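Notebook, bench 3 - January

Rules for the cloth folding station, second writing

The first version of these rules was one page and it hung on the wall next to the door. Estela Carrasco asked me to write them again before the Hornik visit, with the reasons where I know them. I write them first in the notebook, so that everybody can correct me with a pencil. After this I will make the clean copy.

Morning. Read again the old page and marked what we do not follow any more. It still tells us to press the stop button before every change of cloth. We have not done this since we got the hold mode on the Ernero controller. But the hold mode is not a safety stop, and I think that we forgot this a little. In hold mode the arm keeps its power and waits for a command. If somebody at the keyboard sends the wrong command, it moves. So the new rule is stricter than our habit:

Rule A. Hands go to the table only when the arm is in protective stop and the person who goes in is the one who pressed the button. Hold mode is for thinking, for looking at the screen, for drinking coffee (not at the bench).

Rule B. One person has the keyboard and says loudly "moving" before the first motion after any stop. The word must be the same for all of us. Last month I said "okay" and my colleague understood that I was finished.

Rule C. Speed at the fingers is limited to 500 mm per second in the automatic runs, and nobody is inside the tape line while these are running. When a person has to stand inside the line to see something, we use the teach mode with the enabling switch in the hand. The switch is not to be held with tape or a clamp. I write this because I found tape glue on it.

Before lunch we made the check of the stop button and the light curtain. Button good. Curtain good from the front side, but on the left side it reacted late in one test and well in the next ones. I cleaned the lens and it was good every time after. I am not satisfied with "it was good after", so there is a note on the curtain and the left side stays closed with the panel until we get the spare from Prosen. Please do not take the panel away because it is hot there.

Fingers and cloths

These rules are not about safety of people but they save a lot of work.

Rule D. Look at the fingertips before each session. Wipe the pads with the dry brush. Lint makes the grip different, and the difference is slow, so you do not see it in one day. If a pad is loose or worn through, change both pads, never only one, and write it here.

Rule E. The pads are changed after 600 grasps, also when they look fine. We discussed if this number is too small. Estela's opinion is that a pad costs less than a week of runs which we cannot compare. I agree now, I did not agree in the beginning.

Rule F. Start position of the cloths is set by hand and checked with the wrist camera view, every time. Do not trust the marks on the table, because the table was moved for the cleaning and the marks moved with it - but the base of the arm did not.

Rule G. Grip force stays at the value in the Cuervo settings file. Who changes it must write the old value, the new value and the name. Run 19 cannot be used because the force was changed and there is no note of who did it. I do not look for the guilty person. I only want the line in the book.

Afternoon, pink and red cloth, pinch at the corner, normal force: 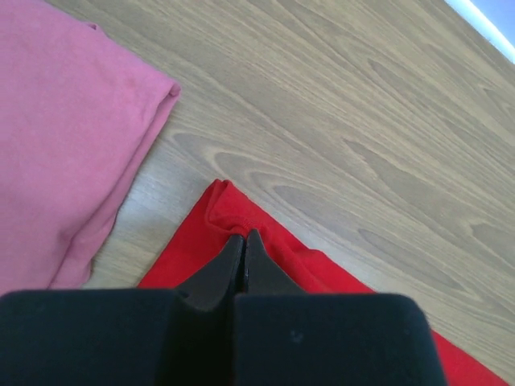
Do we need a new risk assessment when only the fingers are changed?
The assessment must be reviewed whenever the fingers are changed for another type, because the shape and the pinch points belong to the tool and the tool is part of the application. For the same fingers with new pads of the same kind, a line in the notebook is enough.

I put this into the rules as Rule H. I also add that the pointed tips must have a cover when the gripper lies on the shelf.

Open points, for whoever has time:

- The emergency card still has the old phone extension. I corrected it by pen, it needs a new print.
- Rule A in the clean copy should be in bigger letters than the others.
- Ask Prosen for the delivery of the curtain, and ask also if the late reaction is known to them.
- Where do we keep the key for the mode switch? It was in the drawer, it should be with the person on shift. Estela will decide.

16:40. Arm parked, power off, key with me. Brush is back in the cup.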